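Room and Furniture Assistant (part-time)
Soleck, Nostano building
Reference 2186

Soleck looks after shared workrooms and meeting rooms for small businesses. We need a part-time assistant to keep the rooms at our Nostano building clean, tidy and ready to use. The work is mostly floors and wooden surfaces, plus the small items that get left on them.

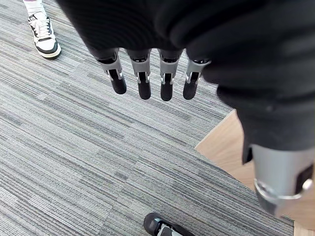
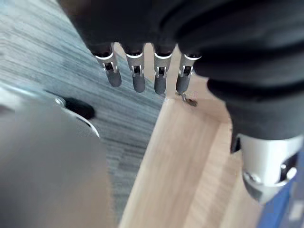
Grey striped carpet in the first picture, and a pale wooden surface with a small metal item on it in the second.

About the job

You will work on the second floor, starting in room 201 and moving along the corridor. Each room is reset between bookings. A full reset takes up to 90 minutes when the furniture has to be moved, and much less when it doesn't. You will normally work alone, with a supervisor in the building.

What you will do

Vacuum the carpets, going with the stripe and then across it.
Pick small items up off the floor before vacuuming. Screws, clips, pins and keys are the usual ones.
Clear and wipe down wooden tops with a damp cloth, then dry them.
Put chairs and tables back to the layout on the room sheet.
Bag and label lost property with the room number and the time it was found, and take it to the front desk.
Report marks, scratches, loose carpet edges and wobbly legs. You are not expected to repair them, though you may tighten a screw if you are happy to do so.
Refill the cupboard in the corridor and tell us when supplies are getting low.

Small items matter to us more than people expect. Keys have to go back to whoever lost them, and a stray screw has usually come out of something. Please do not throw away any metal part, even if it looks like rubbish. There is a tray for these in the corridor cupboard and it is checked at the end of every shift.

The carpet shows fluff and paper scraps quite easily. The wooden tops are light in colour and will mark if a wet cloth or a hot cup is left on them. We use Nusum cleaner on the tops and nothing else. Please don't bring your own products.

Hours

Early shifts start at 6 am and late shifts start at 5 pm. You can ask for one or the other, or for a mix. Shifts are agreed a month ahead. We can usually fit round school runs and college timetables if we know in time.

Who we are looking for

You should be able to work through a written list, lift one end of a table with another person, and kneel or bend to check under furniture. You need to be reliable about start times, as the first bookings come in early.

Experience in cleaning, caretaking, hotel work or similar is useful. It is not required. You will have two paid training shifts before you work on your own.

You must have the right to work in the UK. We will ask for one reference, which can be from a teacher or someone you have worked for unpaid.

Pay and other details

Pay is by the hour and is reviewed each May. The current rate is sent out with the application form. Paid holiday builds up from your first shift. We supply gloves, knee pads and a work shirt. There is a staff kitchen on the ground floor and covered bike parking behind the building. Staff parking is limited and can't be promised.

How to apply

Ask for a form at the Nostano front desk or ring the desk on extension 323. Quote reference 2186. A CV is welcome but you don't need to send one.

Completed forms go to Dilani Paul, who runs the rooms team. If you would rather fill in the form with someone, say so when you ask for it and we will arrange a time.

Interviews are held in the building and include a short walk round the second floor. Please wear flat shoes. We reply to every applicant, normally within two weeks of getting the form.

We are also taking names for holiday cover at our Gentile building. Tick the box on the last page if you would like to be considered for both.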